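4. Where Small Things Go

4.1 Recruitment and diaries

We asked 300 households in the towns of Bulaver and Dasano to write down every small object they lost at home between March and the end of the study, along with where they first looked, where it was in the end, and whom they blamed in the meantime. The last question was a late addition by Daryna Kravets, and it drew the longest answers of any item on the form.

An object counted as "small" if it fit in one closed hand. An object counted as "lost" if the person had looked for it in at least two places. The second rule kept out people who could not see their phone because they were talking on it, though we received several such entries and read them with interest. Households filled in a paper diary, which we supplied in two copies after the pilot round, in which a fair share of the diaries were themselves lost.

By the close of the study we held 3,283 entries. We dropped those with no end place given, those where the object was later found to belong to a neighbor, and a long run from one Dasano household that appears to be a shopping list. This left 2,791 entries for analysis.

4.2 Coding of places

Each place was coded on the Mykhailiuk scheme, which sorts the home into open surfaces, closed storage, soft furniture, clothing being worn, and "elsewhere." Two coders worked apart and then met to settle their differences. Most of these concerned the top of the refrigerator. One coder held that a surface above eye level is closed storage in all but name, and the other held that a surface is a surface. We went with the second view, partly on principle and partly to get home.

Open surfaces were coded by room and by material when the household gave it. Hard, pale, patterned surfaces such as marble caused more trouble than we had planned for. People told us again and again that they had wiped, leaned on or eaten breakfast beside the missing item. A silver earring back on veined stone can hold out for days. Fixed things that rise from a surface (posts, lamps, faucets) were coded as landmarks, as people tended to describe the place of a found object by its distance from one.

Figure 3. Stone surface with upright post, coded as open surface with landmark. 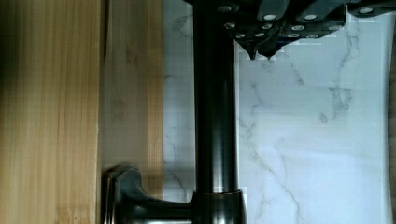
4.3 First looks and last looks

The plainest finding is that people look first where the thing ought to be, and then look there again. In the median entry the proper place was checked three times. We had assumed that the second check would follow a search elsewhere, but many diarists simply closed the cabinet, stood for a moment, and opened it. One Bulaver respondent called this "giving it a chance to come back."

Keys were the object most often reported, followed by reading glasses, scissors and tape. Tape and scissors were often lost on the same day by the same person, and we advise against treating these entries as independent. Keys turned up mainly in clothing. Glasses turned up on open surfaces, or on the head, a place that the Mykhailiuk scheme does not cover and that we filed under "clothing being worn" after a short and rather tense meeting.

Some 100 entries reported an object found in a place the diarist had already searched. We had wanted to test whether a second searcher does better than the first, and in our sample the second searcher did do better, by a wide margin. The blame column suggests that this result is well known to married people and not much enjoyed by them.

4.4 The drawer problem

Closed storage was searched quickly and badly. Diarists tended to pull a drawer partway, look at what lay near the front, and move on. Objects at the back were found much later, often while the person was looking for something else, which had in turn gone missing on an open surface. We call this an exchange, and a small group of households seem to run on nothing else.

Handles may play a part. An earlier pilot in Rullano found that drawers with a long bar pull were opened more often than drawers with a small knob, though the pilot was small and its author had recently bought new handles. We coded handle type where we could. Engraved or printed labels on drawers were coded too, and had no effect that we could find, perhaps for the reason that very few people read a drawer they own.

Figure 4. Wooden drawer with bar pull, coded as closed storage, open. 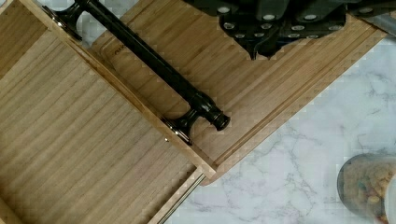

The depth of the search did improve with annoyance. Diarists who had blamed another person by name went on to empty the whole drawer far more often than those who had blamed themselves, and they were more likely to find the object. They were also more likely to find it in a spot only they used. Kravets has proposed that blame works as a kind of fuel here, and that its accuracy hardly matters. We report this with some care, given that two of the authors share an office and a stapler.

Tidying made things worse in the short term. Entries rose sharply in the days after a household reported a "proper clear-out," with new storage boxes leading the list of end places. Most of these boxes were clear plastic. Respondents mentioned this themselves, usually in capital letters, and we had no code for it.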